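Thumb Fault on the Cosetti Hand: Frequently Asked Questions

What went wrong?
In April, the thumb on the simulated hand began to lock partway through a grasp in the kitchen tasks. The four fingers closed as commanded and the thumb stayed where it was. We logged 39 locked grasps in 481 runs before we stopped the batch.

Which versions are affected?
Zotia 300 only. Older builds use a different joint limit file and don't show the fault.

What causes it?
The thumb's lower limit was entered in degrees and read as radians. Most starting poses never reach the bad value. A grasp on a round or narrow object can, so cans and tomatoes fail more often than plates. 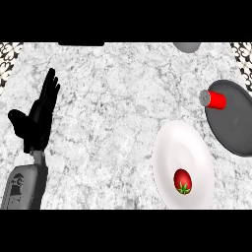

The solver then holds the joint at its last valid angle and reports no error. Check the thumb angle in the log, not the status line, which will still say OK.

Could this happen on a physical hand?
Yes, if you export the same limit file. Please don't run exported trajectories on hardware until you have the patch. The Parkside lab has turned off its export button for now.

Do I have to rerun my data?
Rerun any grasp where the thumb angle is flat for the whole close. The Erdős script finds these and writes a list.

Who do I contact?
Valdemar Norðdahl handles fault reports. Attach the log and the limit file.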